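Small-Item Storage in Shared Bathrooms: A Comparison of Open and Divided Containers

Student Project Report
Submitted by Tamás Pálfi and Rattana Kaewsai
5/1/21

Summary

This report presents the results of a student project on the storage of everyday toiletries in shared residential bathrooms. The project was carried out at Grolness House, a student residence in which each bathroom is used by several residents. The authors surveyed residents on their storage habits, then compared two kinds of countertop container in a set of short tidying exercises. Open containers were quicker to fill and easier to clean. Divided containers kept items more reliably upright but were left partly unused by most participants. The report recommends a small open container for each resident, kept on a labelled shelf.

1. Background

The bathrooms at Grolness House were last refitted before the current residents moved in. Each has one vanity counter and one mirrored cabinet. The cabinet shelves are narrow, and residents have tended to leave their belongings on the counter. Over the winter term the residence office received repeated complaints about clutter beside the sinks, mislaid items and residue left on the counter by tubes and bottles.

The residence office asked whether inexpensive containers might improve matters without any change to the fixtures. The question was taken up as a project for the second-year course in household design. Both authors live in residence, although only one of them lives at Grolness House, and the survey there was distributed by the other to limit any influence on the answers.

2. Objectives

The project had the following objectives:

To establish which toiletries residents keep within reach of the sink, and where they put them after use.

To compare an open container with a divided container for ease of filling, ease of removal and ease of cleaning.

To recommend an arrangement that the residence could adopt at modest cost.

Towels, laundry and cleaning supplies were outside the scope of the project. Medicines were also excluded, as residents are asked to keep these in their own rooms.

3. Method

3.1 Survey

A short questionnaire was sent to all 96 residents, and 50 completed it. Respondents were asked to list the items they use daily, to state where each item is normally kept and to describe any problem they had experienced with shared counter space. Answers were anonymous. Respondents who shared a bathroom were not asked to identify one another.

3.2 Containers

The open type was a plain rectangular box without inner walls. The divided type, sold under the name Huneo, was of similar size and had fixed inner partitions. Both were small enough to stand on a vanity counter without blocking the taps. A third type, a hanging pouch from Wavuvier, was considered at the planning stage but was set aside when the cabinet doors were found to have no suitable rail.

3.3 Tidying exercises

Participants were given a mixed set of toiletries and asked to place them in one container, take out a named item, return it and then empty the container for cleaning. The exercise was repeated with the other type. Half of the participants began with the open container and half with the divided one. They received no instruction on how the items should be arranged.

The exercises were held at a table in the Intarasuk Building and not in the bathrooms themselves. This kept the residence bathrooms free for ordinary use and gave all participants the same working height. It also meant that the exercises did not reproduce the humidity, lighting or limited elbow room of a real vanity counter – a limitation discussed in Section 5.

4. Results

4.1 Survey findings

Toothpaste was the item most often named, followed by toothbrushes and face wash. Most respondents said that they left their toothpaste lying on the counter. Several noted that the tube was difficult to find among similar tubes belonging to others, and a smaller group mentioned caps falling into the sink.

Respondents did not, for the most part, object to sharing a counter. Their concern was that items were moved by other users and not put back. One wrote that she had stopped leaving anything in the bathroom and now carried her toiletries back and forth in a mug. Another asked for hooks, which could not be considered within this project.

4.2 Open container

Participants generally filled the open container in a single pass. Tubes were placed upright against a side or corner, with shorter items beside them. A tall tube remained visible above the rim and could be picked up without disturbing the other contents. When the container held very few items, however, a tube placed on its cap tended to lean, and in some trials it slid down along the wall.
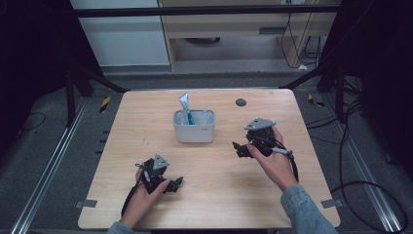
Figure 1. Open container with a toothpaste tube standing upright.

Cleaning was simple. With no partitions, the inside could be wiped with a folded cloth, and participants described the rounded edges as easy to get around. Several participants remarked that they would like to be able to see at a glance whose container it was.

4.3 Divided container

The divided container held tubes and brushes more steadily. Participants who owned few items liked it, and some said it looked tidier when full. Wide bottles did not fit the compartments and were usually left on the table beside it. The corners at the base of each partition were hard to reach with a cloth, and this was the most common criticism.

5. Discussion

The two types met different needs. Residents with many slim items may be well served by the divided container, but the survey suggests that most keep a mixture of shapes beside the sink. For that mixture the open container was the more practical choice. Leaning tubes were a minor inconvenience and could be reduced by choosing a narrower box.

The findings should be read with some caution. The exercises were short, and they took place away from the bathrooms. Soap residue and standing water, both raised in the survey, could not be assessed at a table. The authors also note that residents who answered the questionnaire may have been those most troubled by clutter.

6. Recommendations

The residence should provide each resident with one small open container.

A shelf should be marked with room numbers so that containers can be returned to a fixed place and the counter left clear.

Containers should be emptied and wiped at the end of each month by the residents who use them.

A follow-up survey should be conducted in July, using the same questions, so that the answers may be compared.

Acknowledgements

The authors thank the residents of Grolness House for their time and the staff of the Intarasuk Building for the use of the room. Copies of the questionnaire are held in Room 526 and may be consulted on request.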